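Handik（ハンディク）

出典：ロボット設備ウィキ

Handik（ハンディク）は、Jeston社が開発した双腕の家事作業用ロボットと、その動作を計算機上で再現するシミュレーションセルの総称である。単に「Handik」と書いた場合、同社の文書ではシミュレーションセルを指すことが多く、実機は「Handik実機」と書き分けられる。本項では主にシミュレーションセルの構成、立ち上げ手順、日常の保守、および修理にあたる作業について述べる。

目次
1 概要
2 構成
3 立ち上げ
4 部屋と物品
5 把持課題での運用
6 保守
7 不具合と修理
8 実機との照合
9 名称
10 関連項目

概要

Handikは、居間と台所がひと続きになった部屋の中で、ロボットに日用品を取らせたり置かせたりするための作業環境である。物理計算を担う実行部、部屋と物品の定義ファイル、ロボット本体の定義ファイル、操作者用の画面から成る。実行部にはSandhu社の物理計算ライブラリが組み込まれており、接触計算の設定の多くはこのライブラリの用語に従っている。

開発は同社のDundau事業所で行われた。設計の中心となったのはYulan Shenで、腕の関節モデルと手先の接触モデルは初版から同氏が受け持っている。保守手順書も同氏の名で発行され、改訂のたびに末尾の変更表に追記される形式をとる。

セルは計算機の中に置かれるものだが、保守の考え方は実機のロボットセルにならっている。始業点検、定期点検、故障時の切り分け、部品の交換記録という区分がそのまま使われており、「部品」にはモデルの形状ファイルや摩擦係数の表も含まれる。このため手順書を初めて読む者には、交換部品の一覧に「指先パッド」と「指先パッドの摩擦表」が別の行で並んでいることが分かりにくいとされ、第2版で凡例が加えられた。

構成

本体モデル

本体は白い胴部を持ち、そこから左右の腕が前方に伸びる。左右の腕は同形ではなく、右腕のほうが細い。外装の形状と衝突判定用の形状は別々のファイルに保存され、外装を差し替えても動作計画の結果が変わらないようになっている。逆に、衝突判定用の形状だけを変更した場合は画面上の見た目に変化がなく、変更したことを見落としやすい。手順書では、衝突形状を変更したときは表示を切り替え、外装と重ねて目視で確認するよう定めている。

手先

両腕の先には把持装置が付く。左は金属の指を備えた平行開閉式で、指の間にはぎざぎざの付いたパッドがある。右の把持装置は暗い色のもので、手首部分が黒と白に塗り分けられている。左右で開閉幅の原点、最大開き、把持力の上限がそれぞれ異なるため、設定値を左右で写し合うことは禁じられている。初期の版では左右の設定が一つのファイルにまとめられていたが、編集時の取り違えがあり、その後分割された。

実行部

実行部は物理計算、関節制御、画像生成の処理を別々に動かす。物理計算の刻みは固定で、画像生成はそれより粗い周期で行われる。計算が追いつかなくなった場合は画像生成の側が間引かれ、物理計算の刻みは保たれる。間引きが起きた試行には記録に印が付き、集計の際に除外するかどうかを操作者が選ぶ。

操作画面

操作者用の画面には、ロボット側の視点、部屋全体の視点、関節角の一覧、接触力のグラフが表示される。視点は保存しておくことができ、保存した視点には名前を付ける。視点の名前は試行の記録にも書き込まれる。

立ち上げ

セルの立ち上げは、以下の順で行う。手順の番号は第3版の手順書による。

1. 実行部を起動し、物理計算のみを動かす。部屋も物品も読み込まない状態で、本体モデルだけを原点に置く。

2. 全関節を初期姿勢に移動させ、静止させる。静止後に関節角の指令値と計算値の差を読み、差が許容範囲を超える関節があれば、その関節の剛性と減衰を確認する。重力補償が無効になっていると、肩に近い関節ほど差が大きく出る。

3. 左右の把持装置を全閉、全開の順に動かす。全閉時に指どうしが食い込んでいれば、原点のずれか、衝突形状の厚みの誤りである。

4. 部屋の定義を読み込む。床の高さと本体の足元の高さが一致していることを確かめる。床がわずかでも高いと、読み込んだ瞬間に本体がはじき出される。

5. 家具を読み込む。家具は固定物として扱うものと、押せば動くものに分かれ、区別は定義ファイルの先頭に書かれている。

6. 物品を読み込み、静止するまで待つ。物品は支持面からわずかに浮かせて置き、自重で着地させる。最初から面に接する位置に置くと、丸め誤差による食い込みで跳ねることがある。

7. 視点を選び、画像生成を有効にする。画像に欠けや色の反転がなければ立ち上げは完了とする。

手順1から3までは本体だけの確認であり、部屋の定義を変更しただけの場合は省略できる。手順4以降は毎回行う。立ち上げ中に警告が出た場合、手順書は警告の出た段階に戻ることを求めており、先に進んでから直すことを認めていない。

部屋と物品

部屋の定義は、壁、床、固定家具、可動家具、物品の層に分かれている。居間側にはソファが、台所側には石目模様のカウンターが置かれ、カウンターの上に操作対象となる物品が並ぶ。壁の色、床材、ソファの布地は差し替えることができ、差し替えは画像生成にのみ影響する。ただし床材を変えた場合に摩擦係数も連動させる設定があり、これを有効にしているときは台車の走行にも影響が及ぶ。

物品は、形状、質量、重心、摩擦、反発の項目で定義される。硬い物品についてはこれらの値だけで実用上の問題は少ない。一方、パンのように実物ではつぶれる物品は、Handikでは剛体として扱われる。つぶれる感触を補うため、接触面に柔らかさを表す係数を与え、指が表面にわずかに沈み込んだところで力が釣り合うように調整されている。この係数は物品ごとに決めるもので、形の似た物品から流用すると、つかんだ直後に滑り落ちるか、指の間から弾き出される結果になりやすい。

細長い物品や平たい物品では、衝突形状の分割数も挙動に影響する。分割が粗いと端の丸みが失われ、カウンターの上で転がるはずの物品が途中で止まる。分割を細かくすると計算量が増えるため、操作対象になる物品だけを細かくし、背景に置かれる物品は単純な形で済ませるのが通例である。

把持課題での運用

把持課題は、指定された物品をカウンターから取り上げ、指定された場所まで運ぶ課題である。1回の試行は初期姿勢から始まり、接近、把持、持ち上げ、移動、解放の各段階に区切られる。どの段階で終わったかは自動で判定されるが、把持の段階については判定が甘く、物品に触れただけで把持と記録されることがある。そのため集計の前に操作者が画像を見て確認する。

対象物がカウンターの手前側にある場合、接近の経路には注意を要する。低い位置から寄せると、手首がカウンターの縁に当たるからである。パンを対象とする課題では、右腕を胴部から斜め前方に伸ばし、把持装置を手前の縁のあたりに寄せて閉じる。対象物の脇に鉢や霧吹きのような物があるときは、指の外側がそれらに触れないよう、閉じる前の開き幅を対象物の太さに合わせて絞る。全開のまま寄せる設定は、周囲に物がない場合に限って用いられる。

使わない側の腕は、待機姿勢に置かれる。待機姿勢は課題ごとに登録でき、左腕を部屋の居間側に向けて開いたまま保持するものもその一つである。待機中の腕も衝突判定の対象であり、家具に近すぎる位置を登録すると、課題とは無関係な接触で試行が打ち切られることがある。 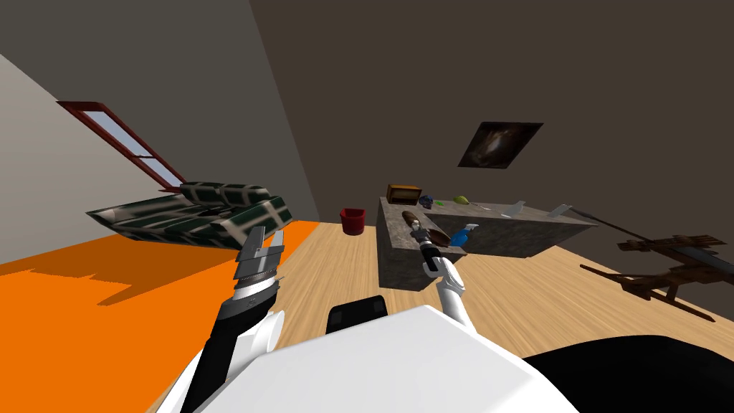 保守

始業点検

始業点検は、その日に初めてセルを使う者が行う。点検では、基準となる把持課題を10回続けて実行し、そのうち9回以上で持ち上げの段階まで到達することを合格の条件とする。初期配置の乱数は固定されているため、設定に変更がなければ結果は前回と一致する。合格の範囲内であっても、前回と結果が違う場合は、誰かが設定を変えたか、実行部が更新されたものとみなして変更履歴を調べる。

定期点検

定期点検は毎年3月に行われ、始業点検の項目に加えて次の内容を含む。

関節の追従確認。各関節を下限から上限まで低速で動かし、指令値との差を記録する。急な差が出る角度があれば、外装と衝突形状の干渉を疑う。

把持力の確認。力を測るための直方体を左右の把持装置で順にはさみ、力の指令値と接触力の読みを比べる。左右で値が異なること自体は異常ではなく、それぞれの基準表と照らし合わせる。

視点の確認。保存された視点を順に呼び出し、登録時の画像と重ねて位置と傾きを比べる。本体に取り付けられた視点は胴部や首の関節角に従って動くため、比較の前に全関節を登録時の姿勢に戻しておく。

記録領域の整理。試行の記録は自動では消去されない。保存期間を過ぎたものは圧縮して別の領域に移し、移した後に読み出せることを確かめてから元の記録を消す。

変更の記録

設定値を変更した者は、変更前の値、変更後の値、理由、確認に用いた課題名を変更表に記す。変更表の通し番号は初版から途切れずに続いており、第3版の発行時点で2,941に達していた。番号の大半は物品の摩擦と柔らかさの係数に関するもので、本体モデルに関する変更は少ない。

不具合と修理

物品の震え

カウンターに置いた物品が静止せず、細かく震え続ける現象である。物品の質量が小さく、接触の剛性が高いときに起きやすい。修理にあたっては接触の減衰を少しずつ上げ、震えが止まった値を採用する。減衰を上げすぎると、物品が面に貼り付いたようになり、持ち上げの開始が遅れる。

指のすり抜け

把持装置の指が物品を通り抜ける現象である。閉じる速度が物理計算の刻みに対して速すぎる場合と、物品の衝突形状に穴がある場合がある。速度を落として再現しなければ前者、落としても再現すれば後者と切り分ける。後者では衝突形状を作り直し、交換部品として登録する。

待機腕の垂れ下がり

待機姿勢にある腕が、長い試行の途中で徐々に下がる現象である。第1版では、待機中の腕の制御を弱める省力設定が既定で有効になっていたことが原因であった。Shenの改訂により既定は無効に改められたが、古い設定ファイルを読み込むと有効に戻るため、現在でも報告がある。設定ファイルの該当行を削除することで解消する。

家具の傾き

可動家具が読み込みの直後に傾いたり倒れたりする現象である。脚の衝突形状が床に食い込んでいると、押し戻す力が脚ごとに不均一にかかる。脚の下端を床面に合わせ直し、それでも倒れる場合は重心の位置を確認する。脚の細い椅子や腰掛けに多い。

画像の遅れ

腕の動きに対して画像が遅れて表示される現象である。画像生成の待ち行列が詰まっていることによるもので、物理計算の結果には影響しない。ただし、画像を入力として動く制御方式を試験している場合には、遅れた画像に基づいて腕が動くことになり、縁への衝突や空振りにつながる。待ち行列の長さを最小に設定し、古い画像を捨てるようにして対処する。

実機との照合

シミュレーションで得た設定を実機に移す前に、照合と呼ばれる作業が行われる。同じ配置、同じ指令で実機とセルの双方を動かし、手先の軌跡と把持の成否を突き合わせるものである。照合には約200回の試行が充てられ、物品の種類が偏らないように割り振られる。

照合で最も差が出やすいのは、柔らかい物品を持ち上げる段階である。実機ではつかむたびに物品の形が変わるが、セルでは形が変わらない。このため、パンを対象とする試行は照合の集計から分けて扱い、手先の軌跡だけを比較する。カウンターの縁との距離については差が小さく、セルで縁に当たった経路は実機に渡さない決まりになっている。

照合の結果、差が基準を超えた項目はセル側の設定を直す。実機の側を直すのは、関節の原点ずれや指先パッドの摩耗など、実機の不具合が確認された場合である。

名称

Handikの名は開発時の仮称がそのまま残ったもので、社内文書では小文字で始まる表記も見られる。部屋の定義には事業所名にちなんだ「Dundau」の識別名が付けられており、配布物のフォルダ名にも用いられている。日本語表記は「ハンディク」のほか「ハンディック」とするものがあるが、手順書の日本語版は前者に統一している。

関連項目

双腕ロボット
平行グリッパ
物理シミュレーション
接触モデル
動作計画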